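Service Robotics in Buildings
Handout 6: Reading a product offer – the Trikon two-arm mobile robot
Course tutor: Noemi Negri

Bring this handout to the seminar. You will also need your notes from Handout 5 on doorways and narrow spaces.

1. What is on offer

Trikon is a wheeled robot with two arms, sold by Loserow as a package for indoor work. The package has three parts: the robot itself, a simulator licence, and a support contract. The simulator is called Drotomano and can be rented on its own before any hardware is bought. Most of our work this term uses the simulator only.

The offer we are reviewing was made to Bozkurt, a firm that looks after older residential buildings. Bozkurt wants a machine that can move through corridors in the evening, open and close internal doors, carry small tools and carry out simple checks on door fittings. They do not want it to use stairs and they do not want it to work near residents without a member of staff on the same floor.

Keep this list of wants in mind as you read. A common mistake in last year's reports was to review the robot in general and forget who was buying it.

2. Terms of the offer

The simulator rental is 219 a month per seat. Support is charged separately at 1,382 a year and covers software updates, remote help and one visit. A second visit in the same year is charged by the hour. The price of the robot is given only on request, so leave it out of your comparison and say that you have done so.

The trial period allows 240 simulated runs. A run counts from the moment the robot is placed in the building model until it is stopped or reset. Resetting after a bad start therefore uses up a run. Plan your tests on paper first.

Two points in the contract need careful reading:

The trial covers the building models supplied with the simulator. Loading your own floor plan is a paid extra.

Results from the trial may be shared inside the customer's firm. Sharing them outside needs written consent from the supplier. For this course the consent is in place, but only for work handed in to the tutor.

3. Why we look at doors

Doors are the hardest ordinary thing in Bozkurt's list. An empty corridor is mostly a driving problem. A door adds contact, and the robot has to deal with a part that moves on its own hinge while the base may be moving too.

For each door task, separate these stages in your notes:

Approach. Where does the base stop, and at what angle to the opening?

Reach. Which arm is used, and what does the other arm do in the meantime?

Contact. Which part of the gripper or tool touches the door, and where?

Swing. Does the base stay still, or does it follow the door?

Clear. Can the arms and body pass through without touching the trim?

The sales sheet speaks of "door handling" as one skill. It is up to the reviewer to find out which of the stages are meant. In the trial, approach and reach were dependable on wide doors. Swing was weaker, and the base tended to stop too close, leaving the arm with little room to pull back. We will go through the run logs in the seminar.

4. The view used for checking

Drotomano offers several views of the same run. The one we use most looks out over the top of the robot's own body, with both arms ahead. It is useful for judging reach, and it is close to what a remote operator would be given. It has a plain drawback: the body hides part of the floor directly in front. Anything low down and near the base can be missed.

For this reason, do not judge floor clearance from this view alone. Switch to the overhead view before you write that a path was clear. If the two views seem to disagree, note the time in the run and report both.

Surface patterns in the building models are also of uneven quality. Brick walls can look stretched when seen at a slant. This does not affect contact, which is worked out from the shape of the wall, but it can affect any vision software that depends on surface detail. Bozkurt should be told about this, as their own buildings have a lot of bare brick in the passages.

5. Two arms or one

Loserow also sells a single-arm version. The supplier's case for the second arm is that one gripper can hold a tool while the other is kept free. That is a fair point for work on fittings. For opening a door and driving through it, the case is less clear. A second arm adds width at exactly the place where width is a problem.

In your report, compare the two versions on the following:

Space needed in a narrow hallway with the arms raised

Whether a tool has to be put down before a door can be moved

What the operator has to watch at one time

Time lost when an arm has to be folded away – measure this in the simulator, do not estimate it

You do not have to recommend either one. A report that says the trial does not settle the matter is acceptable, provided you say what further test would settle it.

6. Coursework

Work in pairs. Each pair has 2 hours of booked simulator time in May. Use the hallway model with the brick walls and the dark doors, and start with the right gripper holding the small tool.

Hand in a report of no more than four pages. It should contain a short statement of the buyer's needs, a table of your runs, one section on doors, one section on the choice of arms, and your view of the support contract. Put failed runs in the table as well. Runs lost to a reset should be marked R and left out of the timing figures.

Screenshots may be used if they support a point in the text. Give the view and the model name under each one.

Questions about access to the simulator should go to Noemi Negri before your booked slot. Seats cannot be moved to another pair once the slot has begun.

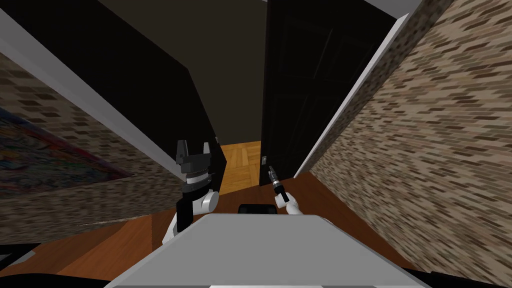

Fig. 1. Drotomano, hallway model, view over the robot's body. Tool in the right gripper, left gripper open.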